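**Tejada buying the Dumach shops – good or bad for the weekly shop?**

**tuulikki_l**
So it's confirmed, Tejada are taking over the Dumach supermarkets and the first price cuts land in December. Eggs, chicken, tinned tomatoes, own-label bread. I'm quite excited! Our Dumach has been lovely but dear for years, and if they keep the fish counter and knock a bit off the basics I'll be in there twice a week.

**mojtaba.m**
Don't get carried away. Tejada did the same when they bought Virkov – big posters, cheap eggs, and by spring everything had crept back up. I kept my receipts.

**tuulikki_l**
Did it all go back up though? My sister shops at an old Virkov and she swears the veg is still cheaper.

**hoyin_shih**
Veg yes, meat no, at least in ours. The bit I'm looking forward to is the online side. Dumach's own site only ever had 900 lines on it and Tejada say they'll take that to 2000 – proper click and collect at last. 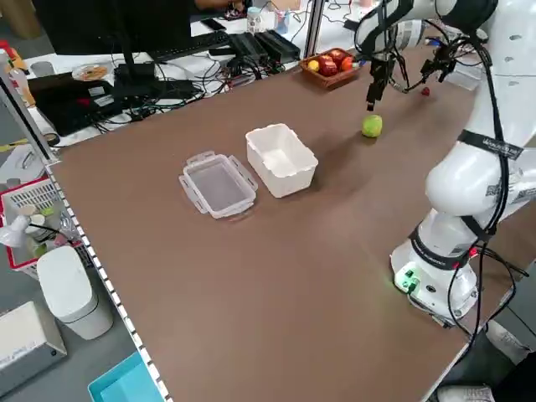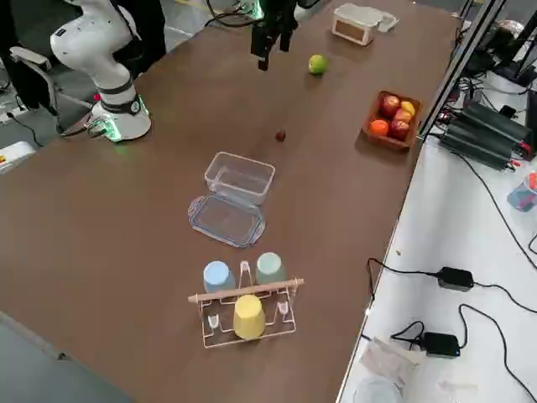

What I really want to see is loose fruit at a fair price. Dumach sell nearly all theirs in packs of four, and I live on my own! Give me one small green apple, like the one on the table in the second picture, and let me pay for one small green apple. Tejada's bigger branches already do this and it's brilliant, you weigh it yourself and off you go.

**mojtaba.m**
Loose fruit at Tejada costs more per kilo than the bags. Check the label next time.

**hoyin_shih**
It does, a bit, and I still spend less as I'm not throwing half a bag away.

**adoracion_moya**
With hoyin on this one. Does anyone know about the Tundisia range? Their olives and the harissa are the only reason I drive out to store 1043. If those go I'm going to be very cross.

**kohei_s**
Asked at the till and she said Tundisia is staying until the current contract ends, after that no idea. The loyalty points are moving over as well, you'll need to link the card yourself.

**adoracion_moya**
Oh that's great news – stocking up anyway!

**mojtaba.m**
Spend your points before the switch. I lost mine at Virkov.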